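Flumano, Off Season

The bus to Flumano leaves from behind the fish market in Skosura and costs exactly what the website says, and that was the last time that day that the website and I agreed. The website calls the Flumano salt works "a living landscape of white pyramids." In July, I'm told, it is. I went in the last week of the year, when it is a series of large brown puddles with a gift shop.

I was the only passenger who got off at the works. The driver asked me twice whether this was my stop. He then waited with the door open for longer than his timetable can have allowed, in case I came to my senses.

The open day was advertised for ten in the morning. At ten the gate was locked. At a quarter past, a man in a quilted coat came across the yard carrying the gate's padlock, which he had apparently taken home with him, the gate being held shut by a piece of rope. This was Leonidas Kokkinos, who runs the tours, the scales, and the tractor, and who looked at the size of our group (me, and a couple from inland who had driven) and decided to give the full version anyway.

The full version takes two hours and covers a great deal of mud. I mean that kindly. Before Flumano I thought of salt as something that happened when you left seawater alone. What happens when you leave seawater alone, it seems, is algae. The water comes in through a sluice at the far end and is moved from basin to basin, a little shallower and a little stronger each time, and it has to be moved at the right moment or you get the wrong thing. First the chalky stuff drops out, then the gypsum, which they scrape up and curse. Only in the last basins do you get salt, and if you wait too long there you get the bitter salts on top of it and the whole batch tastes like a licked battery.

There are 37 basins. Kokkinos has a name for each and used most of them. I remember the Widow, the Lower Widow, and one called Suvarna after a ship that ran aground near the sluice in his grandfather's time and leaked sugar into it. I asked whether that had ruined the salt. He said it had ruined the rats.

In winter the work is all repair. The walls between basins are clay, packed by hand and by boot, and every storm takes a bite out of them. We watched two men filling a gap with a shovel and a wheelbarrow while the rain filled the basin on the other side. One of them was Lachlan Lowther, who came for a season to write something and has been mending walls for five years. I asked how the writing was going. He offered me the shovel. It was a fair answer, and I took a turn, moved what may have been a cupful of clay, and gave the shovel back to general relief.

The store shed was the high point, partly because it has a roof. The summer's harvest sits in there in one long heap, higher than my head, gray at the bottom and white at the crest. It's oddly warm in sound, if that makes sense. You talk and nothing comes back. Salt takes a year to drain properly, so what they sell now is last year's, and this year's just sits and drips into a gutter and goes back out to sea, which struck me as hard luck for everyone involved. The couple from inland asked whether they could lick it. They were told they could, from the side, and they did. So did I. It tastes like salt.

Xuelian Peng does the tasting upstairs, in an office with a heater that I would gladly have paid the entrance fee for on its own. She set out saucers of coarse, fine, and flake, plus a pinch of some from Ustico for comparison, with slices of raw turnip to eat it on. I had not expected the turnip. I have been thinking about the turnip since. The Flumano coarse is slow, with a bit of a mineral finish, and the flake goes off all at once like a dropped tray. The one from Ustico was, I thought, slightly better than either. I kept this to myself until I was back on the bus.

I did ask about money, as you do when you are standing in a business that depends on sunshine and it's raining sideways. The works sold around 2740 sacks last year, most of them to people who cure fish and a few to people who put them in jars with a ribbon. The ribbon people pay better. Kokkinos spoke of them the way farmers speak of weather.

The gift shop has salt, salt in a ribbon, salt soap, and a tea towel with a map of the basins that leaves out the Lower Widow. I bought the coarse and the towel. They had run out of bags, so I carried a kilo of loose salt back to Skosura wrapped in a map of the place it came from, and left a thin line of it down the aisle of the bus. The driver looked at it, and then at me, and said nothing, which I thought was big of him.

Some practical matters. The tour is outdoors and the paths are clay, so bring boots you don't love. There is a toilet, behind the tractor shed, with a door that closes if you lift it. There's no café, whatever the website says; there is a vending machine with two kinds of wafer, and the pistachio is stuck. The return bus stops on the opposite side of the road at a pole with no sign on it, and you have to wave hard. If you want pyramids, go in July, with a hat, and expect company. If you want to talk to the people who do the work for as long as you like, go when I went.

I'd go again. I would bring my own turnip. 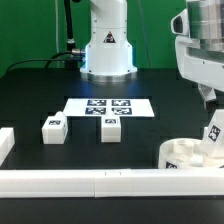 Xiaoqing Deng
We did the July version and I can report that the pyramids are real but you see them over a great many shoulders. No turnip either, they gave us tomato, and I feel a little cheated now. The Lower Widow was missing from our towel too. I asked at the counter and was told the artist had run out of cloth. Do you know if they mail the coarse? Ours lasted until October and the supermarket stuff tastes of nothing.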